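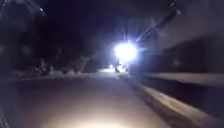

4.2 Does brighter path lighting bring people out after dark?

The claim that better lighting gets more people walking at night is repeated in nearly every municipal plan we read, usually without a source. Where a source is given, it tends to be the Flirnitz survey, which asked residents whether they would walk more if paths were brighter. Most said yes. We do not doubt that they meant it, but a stated wish is weak evidence of a later walk, and the survey never went back to check.

The Jasden trial is the better study and still a shaky one. Lamps were replaced on 6 paths, and evening use was compared with 5 paths left alone. Baran reports a rise on the relit group. But the counts were made in June, when much of the evening is light anyway, and the relit paths were picked by the town – not by lot – from those with the most complaints. Paths with many complaints may simply be paths with many users. When we left out the one route that leads to the rail station, the difference between the groups shrank to a size we would not want to defend.

Glare gets even less attention. Planners report average light levels on the ground, as if the eye took an average. A person facing a strong source at head height may see very little beside or behind it, even where the pavement itself is well lit (Figure 3). In our interviews, 17 of 159 walkers brought up glare before we had asked about it, and several of them said they had changed their route to avoid oncoming lights. None of the plans we reviewed treats this as a cost.

Figure 3. A strong light facing down a paved path at night. Little can be made out of the figure beneath it.

Jarosław Baran has argued (personal communication) that glare is a fitting problem, solved by shielding. For fixed lamps he may be right. Shielding a lamp post does nothing about lights that move along the path, and we found no count of those in either study.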